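FOR IMMEDIATE RELEASE
7/11/18

Cantero brings the small whiteboard back to the small desk

ROTDALE – Cantero, the office supply maker that once sold a planner too large for any bag, today announced the Undstead, a small whiteboard for people who have run out of wall. It goes on sale at the company's Gromodside store and by mail order.

The Undstead has a white writing face and a black border. It has no app. It does not need charging, and it will not remind you of anything unless you look at it.

"We asked customers what they wanted from a whiteboard, and 114 of them wrote back to say 'a smaller one,'" said Zaid Hijazi, head of product at Cantero. "The other eight wanted a refund on the planner." 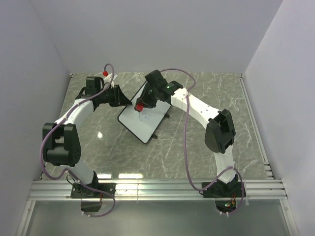

The white face and black border of the board, at an angle.

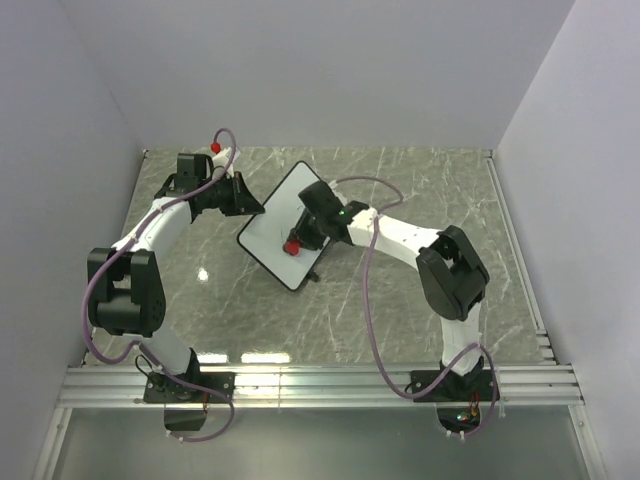
The first run is 3000 boards, each priced at $12. Buyers who still own the planner may trade it in for a board at the Gromodside store, provided they can get it through the door.

Walid Chamoun, who runs the store, has kept a test board beside the register since February. "It says 'order more tape,'" he said. "We have not ordered more tape, but I can't blame the board for that."

Cantero makes desk and wall goods for homes, schools and small offices. Store buyers can ask for a sample board through the Rotdale office. Please allow two weeks, as the mailing list is on a whiteboard.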